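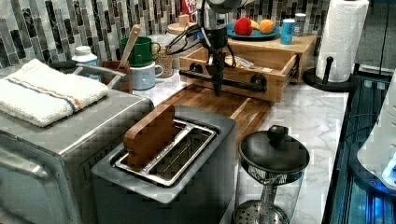

Do I need to take the SIM out of my old phone before I start setting up the Jedero?

Leave it where it is until step 6. The old phone has to be able to receive a text during the transfer, and if you've already swapped the SIM over you'll be passing the code back and forth between two handsets and getting cross (I did exactly this the first time).

Part two: moving everything across

Right, so you've charged the phone, peeled off the film and got past the language screen. I've now done this for myself, my mum and half the people I work with, so I'm going to give you the order I use, which isn't quite the order in the leaflet. The leaflet has you signing in to everything first and copying your photos at the end, and I found that a real faff.

You'll need both phones, the Wi-Fi password, the little metal SIM pin, and the Ballero transfer app on the old phone. It's free and it's a small download.

1. Plug both phones in. I know yours says it's nearly full, but the old one will get warm and drain faster than you'd think!

2. Join the same Wi-Fi on both. If your router shows two networks with nearly the same name, pick the same one on each phone.

3. Open Ballero on the old phone and tap Send. On the Jedero, choose Copy from another phone, then Nearby. A code comes up on one screen and you type it into the other.

Note: if the code times out, go back one screen and come in again. Don't restart the phone, you'll only have to do the language bit all over again.

4. Choose what to bring. I tick contacts, messages, photos and call history, and I leave apps unticked. Bringing the apps over sounds handy, but it drags in every game and parking app you've ever used once, and I'd much sooner add them back as I want them.

5. Tap Start and leave it alone. Mine took 15 minutes with 400 photos and not many videos. Lots of video will take a good deal longer, so go and do something else for a bit.

Caution: keep both screens awake until the bar is full. On my old Lockwood the transfer paused every time the screen went off, and I sat there wondering why it had been stuck on messages for so long. Turn the screen timeout up to its longest setting first and you'll be fine.

6. When Ballero says it's finished, switch both phones off and move the SIM. The tray is on the left-hand edge of the Jedero, and the pin goes into the small hole beside it. Push straight in, quite firmly.

Caution: there's another hole on the bottom edge that looks just the same. It's the microphone. Please don't put the pin in it.

7. Turn the Jedero on and send yourself a text. If it arrives, the SIM is in properly.

8. Open the gallery and scroll right down to your oldest pictures. I check the first few and the last few against the old phone, and then I open a couple of videos and make sure they play with sound.

9. Now do the camera settings, while you're in there. Turn the grid lines on, turn off the beauty filter (it's on by default and it made my nephew look like a candle), and set the saving location to the phone's own storage.

Note: Nisha Singhal wrote in to say that her messages came over but her group chats didn't. The chat app keeps its own backup, so you have to run that separately from inside its settings, on the old phone, before you wipe anything. Thanks Nisha, I'd missed that completely!

Caution: don't reset the old phone on the same day. I kept mine in a drawer for six weeks and went back to it twice, once for a voice memo and once for a login code that was still going to the old handset.

If you're on the Woscombe network you may also get a text asking you to accept new data settings. Accept it, restart, and picture messages should start working again.

Fingerprints and the lock screen are in part three.

Last updated 16/10/2020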